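Obituary and Life Story Writer (part-time)
Plodotstead, Sternville office

Plodotstead prepares death notices, obituaries and memorial booklets for families and funeral homes in Sternville and Tiltdale. We are hiring one writer to start in December.

The work
The writer takes intake notes from the funeral home, interviews the next of kin by phone, and drafts the obituary in the family's preferred style. Standard notices run to 50 words. Full obituaries have no fixed length. Each draft is checked for names, dates, places of birth and order of survivors before it goes to the family for approval. The daily filing deadline is 7 p.m.
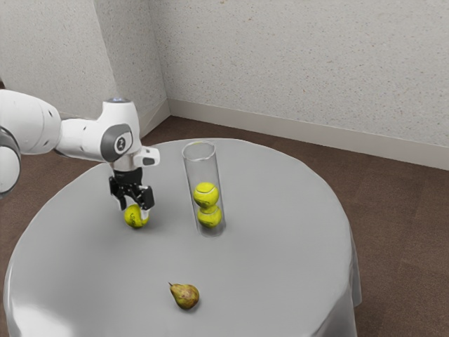
Robot arm, tennis balls and a pear on a round table. Computer rendering.

Hours and pay
Four shifts a week, six hours each, including every Friday. Shifts are worked in the office for the first 44 days, after which two may be worked from home. Pay is hourly and depends on experience – the rate is stated in the interview invitation.

Requirements
Two years of paid writing, editing or records work. Accurate typing. Ability to read older handwriting, including family Bibles and military discharge papers. Familiarity with our house style (survivors listed by generation, maiden names in full, cause of death only on written request) is taught on the job.

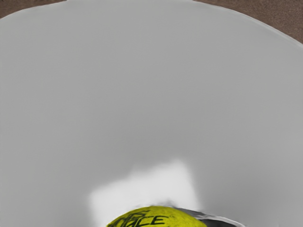
Applicants should also be comfortable speaking with people in the first days after a death. Calls are scheduled by the family and may be moved at short notice. A second language is useful but not required.

How to apply
Send a resume and one unpublished life story of a relative or neighbor, with living persons' names removed, to Florencio Nieto, Obituaries Desk, Plodotstead, Miranda Building, Sternville. Do not send published clippings. Shortlisted applicants complete a paid editing test before interview.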